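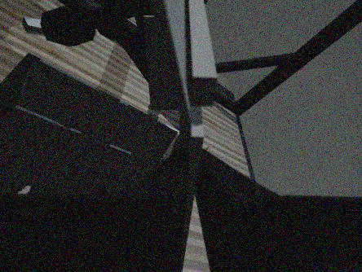

Skillum

Skillum is a software package for rehearsing tasks with two robot arms in simulation. It is developed by Norard, a firm based in Stastitz, and sold by subscription to colleges, small manufacturers and research groups. The package contains a physics simulator, a set of furnished rooms, a library of tasks and tools for recording and replaying what the arms do. No robot is supplied with it.

The current edition was released on Saturday, June 3, 2023.

History

Norard began as a maintenance contractor for packing lines and wrote its first simulator for internal use, so that staff could test arm movements before visiting a customer's site. The early version handled one arm at a time and had no cameras. A second arm was added at the request of Olivares, a distributor of training equipment, which later took on sales of the package outside Norard's home market.

The name Skillum was adopted in November of the year before the current release. Before that the program was known only by an internal job number, 1,373, which still appears in some of its configuration files.

Rooms and objects

A Skillum room is a closed space with a floor, walls and a ceiling. Furniture is built from plain shapes, mostly boxes, and surfaces are given either a flat colour or a simple pattern such as stripes or wood grain. Norard has kept the shapes simple on purpose: a box is quick to calculate, and contacts between boxes are easier to check than contacts between detailed models.

In the shelf-and-pedestal room, one arm is mounted on a low orange-brown block and the other reaches in from the opposite side. A grey shelving unit holds small coloured blocks on two levels, and a see-through object rests on a grey pedestal between the arms. A yellow stick lies on the floor. Users may move any of these items, change their weight or remove them before a run. 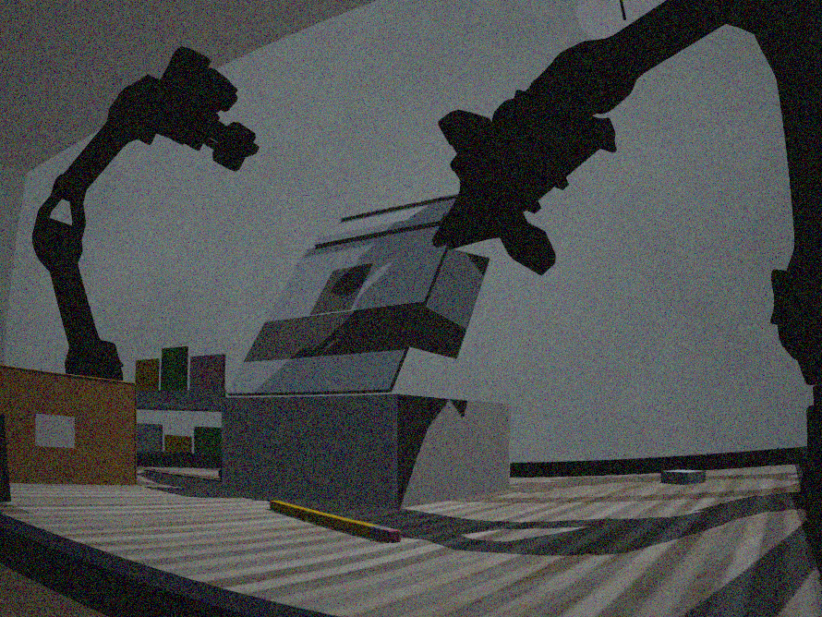 Cameras and rendering

Each room can be viewed from fixed cameras or from cameras attached to the arms. Views close to a gripper are often dark, as the arm itself can fill much of the picture. Fixed views show more of the room but less of the contact between fingers and object, and most users record both.

Rendering is offered at two settings. The quick setting leaves a fine grain over the picture, while the slow setting removes most of it and takes far longer. The manual advises the quick setting for everyday work.

See-through materials are supported at both settings. They are treated as thin flat faces, so the far side of an object shows through the near side as overlapping patches of grey.
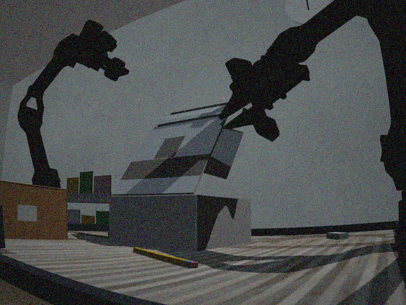
The same faces are used when the simulator works out contacts, and a gripper can therefore push against a clear wall exactly as it would against a solid one. Bending and breaking are not modelled. Glass in Skillum behaves like any other hard material.

Tasks and recording

The task library holds more than 600 entries. Most involve picking up, placing, tilting or passing an object from one arm to the other. A task consists of a room, a starting layout and a test that decides whether the run has passed. Users can write their own tests in a short text file.

Arms may be driven by a script, by a pair of hand controllers or by an outside program connected over a network. Every run is saved with joint positions, gripper openings and camera pictures, and can be replayed from any point. Replays can also be viewed from a camera that was not used at the time — a feature Olivares asked for, mainly for classroom use.

Licensing

Skillum is sold in two forms. The standard licence covers a single computer and stores up to 100 runs. The site licence has no limit on stored runs and allows several users to share rooms and tasks. Both include updates for as long as the subscription lasts. When it ends, saved runs can still be opened and replayed, but no new ones can be made.

See also

Robot simulation
Remote operation
Motion planning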